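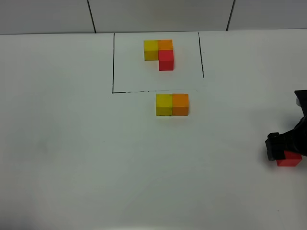
White tabletop with a marked rectangle.

Home | Visit | Archive | Performers | FAQ | Contact

Frequently Asked Questions: The Vesar Variety Archive

What does the archive hold?
The archive preserves recordings, scripts and stage papers from the touring variety companies that played the Vesar Theater. The largest part is the Drahomíra Baláž collection, which contains 187 radio broadcasts and 57 boxes of sheet music, contracts and letters.

Who was Drahomíra Baláž?
Ms. Baláž was a singer and comedienne who began her career with the Rondska Revue and later hosted her own evening radio program. She appeared at the Vesar for eight seasons.

May I listen to the recordings?
Yes. Listening is by appointment in the reading room. Requests must be received at least six working days in advance and should give the title or broadcast number of each recording.
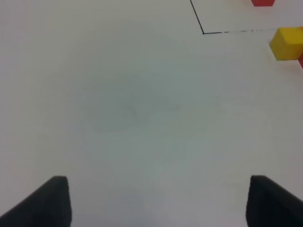 Visitors may request up to eight recordings per appointment. Headphones are provided. Personal recording equipment may not be used in the reading room.

Can I obtain copies for a film or broadcast?
Copies are supplied only with the written consent of the rights holder. Rights in the Baláž broadcasts are administered by Grilus Music. Inquiries about the comedy sketches written by Vojtěch Mikuš should be sent to the archive.

Does the archive accept donations?
Programs, posters and photographs connected with the Vesar companies are welcome. Please write before sending any material. Items mailed without prior agreement cannot be returned.

When is the reading room closed?
The reading room closes for the whole of June and on public holidays.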